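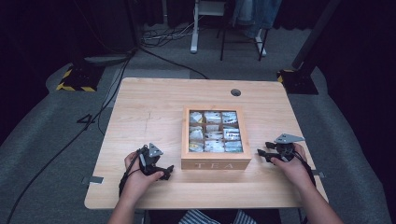
Viorica Angelovski wrote to me that a machine which can play chess and translate a letter should surely be able to put the tea away, and that if it still cannot, then somebody has been spending the money in the wrong place. She wrote this under my October post on dishwashers, and I promised her an answer. The answer has become long, so I give it its own page.

Sun 26 May

First I must say that I am not an engineer. I worked 14 years in the packing hall at Bonau, where we put small things into boxes, and for the last years I was responsible for the two lines that had automatic arms. So I know these machines the way one knows a difficult colleague. What happens in the kitchen I know from my own kitchen.

Viorica's question was about tea, and tea is a very good question. At my mother's house the tea bags stood in a wooden box with compartments, and every Sunday one of us children had to fill it again from the paper cartons. I hated this work, although it is easy. You take a packet, you see which kind it is, you push the others a little to the side and you let it down. My youngest sister could do it when she was 5, while talking the whole time.

Now think what a machine has to do for the same. The packet is flat and light and it bends. If you hold it by the corner, it hangs down and turns. If you hold it in the middle with two hard fingers, then you have it well, but the fingers are thicker than the place where the packet must go. The packets that are already in the compartment do not stand straight like soldiers. They lean, and when you come from above with the new one, it lands on top of them and folds. A child feels this in the fingertip before she sees it. She pulls back by a millimeter, she wiggles, she goes in again. She doesn't know that she did it, and so she cannot explain it to an engineer.

At Bonau we solved this problem by not having it. Our arms had suction cups, and the sachets came to them on a belt, all flat, all with the same side up, always at the same height. The arm placed them in a carton that had never been touched by anyone. On a good shift the line packed 200 cartons and I did almost nothing except drink coffee. But if one carton came with a flap bent inside, the whole line stopped and I had to run. The supplier, Merkley, told us that the arm was "flexible," and in the sales meeting it was. In the hall, every change of carton size cost us a long morning with the laptop on top of a pallet.

This is what I try to explain to people who say that factories are already full of robots, so the home must be next. The factory was changed until the robot could work in it. I would not like to have my kitchen changed in that way. I have a drawer that must be lifted a little before it opens.

What is different today, as far as I understand it, is the way of teaching. In my time someone wrote down positions: go to this point, close, go to that point, open. Now a person does the chore with grippers in the hands, again and again, and cameras record what the grippers see. Later a program learns from the recordings, and with luck the robot does something similar with a gripper of the same shape. I like this idea very much, because the knowledge goes directly from the hand and nobody has to find the words for it. But it also makes the work harder for the person. Try once to put tea bags in a box with two salad tongs! I did it last week at my own table, to be fair to the robots. I wanted to move 71 bags (the whole supply, my husband drinks a lot of peppermint). I gave up long before the end, and two of the bags were torn.

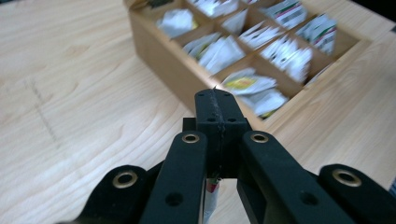

*One packet in the fingers, the full compartments behind.*

With the tongs I learned something I had not expected. The holding was not so bad. Taking out was also possible, when I found a packet that stood a little higher than its neighbors. The bad part was to let go. When the tongs open, they need space to the left and to the right, and in a full compartment there is no space, so the opening pushes everything apart and then you pull half of the neighbors out together with the tongs. My fingers never open like this. They slide off from the paper, one before the other. I looked at my own hand doing it, slowly, maybe ten times, and I am still not sure what the thumb does.

So, Viorica, can a machine put the tea away? I will try to answer in the order in which I believe it.

In a hall, with the same box and the same sachets every day, yes, and already for a long time.

On a table, with one box the machine has practiced on, I believe yes, slowly, and with someone near who picks up what has fallen. I have seen videos from Kiltano where an arm sorts packets, and it was quite beautiful to look at, but I noticed that the video was cut in several places and that the box was never completely full. I would have liked to see the last packet go in.

In your kitchen, where the box is maybe in the cupboard behind the honey, and your grandson has put a sugar cube in the green tea: no, I do not believe it yet. I would also not buy a machine only for that. My neighbor has ordered the Mahawong, the small one on wheels that shall carry the laundry and clear the table. It was promised for spring and then for summer. He has already moved the carpet away for it. I will write about it when it is here, if he lets me come and watch.

About the money in the wrong place I can't agree completely. Chess and letters are easy to practice because a computer can do it alone, in the night, a million times, and no paper gets wrinkled. For tea you need a table, a person with patience and somebody to empty the box again so that the next try can start. At Bonau this emptying was always the work that was missing in the plan. I suppose it is the same in the laboratories, and I would like to know who does it there and how they are paid.

One correction to the October post: I wrote that my dishwasher has three baskets. It has two and a flat tray for the knives. Thank you to the two readers who wrote to me about it, and next time I will look inside before I write.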